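Puvasero kitchen cell, arm 2, wrist camera
Notebook, March, started 8:40 am

Picking up from the last entry, where I wrote that the camera mount was "fixed." I'm taking that back. The mount is tight. Whether the camera is fixed is a different question and I had no business writing one for the other.

Complaint as received: grasps on mug handles drift toward the sink side over a shift. Qian's note on the whiteboard says "recalibrate, it always helps." It always helps until lunch. I would like to know what it is we keep helping.

State of the cell on arrival. Arm homed normally, no faults in the controller log overnight. Gripper fingers clean, pads not due. Wrist connector seated. Base bolts have their paint marks lined up, so the base hasn't moved, or somebody moved it and was very neat about the paint. Counter clamps ditto. I put a hand on the wrist and pushed in each direction and felt nothing I'd call play.

Cable first. The dress pack from forearm to wrist was replaced in the winter with the stiffer Mivcombe cable. The claim at the time was that it would outlive the arm. Maybe. What it does do is pull. With joint 6 turned all the way toward the sink the cable comes up against the camera bracket and leans on it. You can hear it, a little creak at the end of travel. Backed the joint off and the creak goes. I did this enough times to be sure I wasn't imagining it, then had Volodymyr Bondarchuk do it with his eyes shut and he called it each time.

Does a creak equal a drift? Not proven. I don't want to be the next person writing "fixed" in here.

10:15. Took the bracket off. It is the printed Sulorwood one, the wood-filled stuff that we were told was dimensionally stable. Hairline at the inner corner by the lower screw, only opens if you flex it. Screws were at spec, which is what I meant above about the mount being tight. You can torque down a cracked part all day and the wrench will tell you everything is great.

Swapped to the old aluminum bracket out of the drawer. It is heavier by 38 grams with its screws, so the payload entry needs changing or the arm will sag and we'll be blaming the camera for that too. Changed it. Wrote the new value on tape inside the cabinet door, crossed out the old one. Please do not write a third value next to these two without crossing something out.

Cable rerouted outside the bracket with one more tie and a loop of slack. Full sweep of joint 6 both ways, no contact, no creak. I don't love the loop. It will find something to catch on eventually, probably the faucet. Check it weekly until there is a proper guide.

11:30. Calibration. Ran the board routine with 14 poses. Residual came out fine, but then it came out fine the last time as well, with a cracked bracket in the chain, so I'm not impressed by it. The board routine never takes joint 6 far enough round to load the cable. We have been checking the camera in exactly the poses where nothing was wrong. Added 2 poses at the sink end of travel. They should stay in the routine even though they make it slower and somebody is going to ask.

Residual with the added poses: slightly worse, still inside the limit. I believe that number more than the nice one.

1:20 pm. Exposure. This one is separate from the drift and I think it has been muddying the whole argument. Exposure is on auto. When the wrist swings past the sink the steel throws light at the lens, the setting hunts, and the handle detector gets whatever it gets. Someone (no initials in the log) also turned off the settle delay before capture to save cycle time. So the detector is allowed to grab while the wrist is still traveling. I pulled from the buffer to see what it's really being fed at the moment of the mug search. 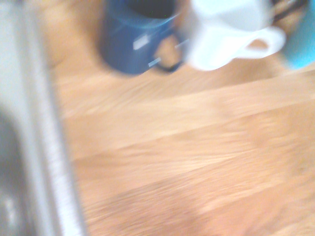
Well, there you go. The wood is nothing but diagonal streaks. The white mug's handle is still a loop you could find by eye, and so is the dark one on the blue mug, but I wouldn't sign for an edge position on either of them. The turquoise mug is barely in view at all, and the detector has been reporting mugs at that side with high confidence. Confidence in what, I'd like to know.

Volodymyr thinks I'm overdoing it on the settle delay, and that the drift was all bracket: motion smear ought to throw the grasp point in whichever direction the wrist happens to be going, he said, so over a shift it should average out, and what we had was a steady lean to one side. He'd put the delay back only if the bracket change doesn't hold.

Fair point, except that the search sweep always runs the same direction, so I don't see where the averaging would come from. He half agreed. We settled on changing one thing at a time, which we should have been doing for the past month. Bracket and cable stay changed. Settle delay stays off for the overnight run, then goes on for the next one. If the numbers match I'll say so here in writing.

3:50 pm. Overnight run queued, 480 grasps, handles only, same mugs. Logging the commanded grasp point, the detected one and the joint 6 angle, which for some reason was not being logged. Exposure left on auto for now, same rule, one thing at a time. Locking it is next on the list after the delay.

To do:
Order a bracket in something that isn't Sulorwood. Failing that, thicken the inner corner.
Cable guide for the wrist.
Make the settle delay a setting that asks for initials.
Retire "recalibrate, it always helps." I have erased it from the whiteboard. Qian can put it back when the run comes in.

Cell left in auto, door interlock tested, key in the cabinet.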